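Chapter 2
From Demonstration to Trajectory

Before a planner can fold a cloth, it needs examples. In this book the examples come from people who hold a gripper in each hand and do the task themselves. Our software, Rason, takes the recorded camera views and the finger positions and makes from them one trajectory that a robot can follow. A cloth is a difficult first object. Its shape changes with every pull, and one part often hides another.

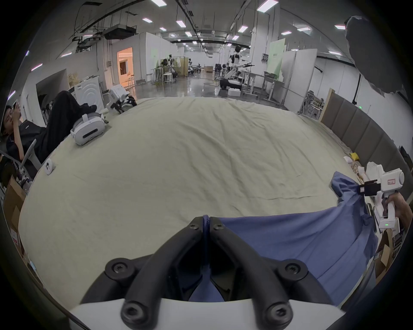
Figure 2.1. Two hand-held grippers on a blue cloth.

The first problem is time. Each gripper keeps its own clock, and the two clocks drift apart. In the July recordings used for this chapter, Ingeborg Kofler measured a difference of 40 milliseconds between left and right. This looks small, but a planner trained on such data learns to close one hand too late.
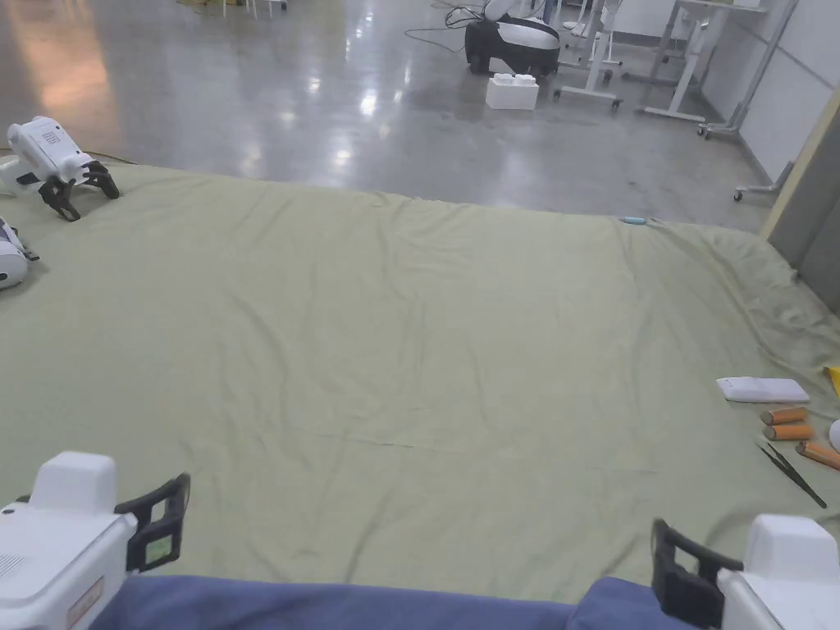
The second problem is the reference frame. Every pose must be expressed in the same coordinates before the two hands can be compared. Section 2.2 gives the method of Emiliano Bravo, which needs 22 matched views. Readers who already know hand-eye calibration may go directly to Section 2.3, but please do Exercise 4 first. Its result is used again in Chapter 5.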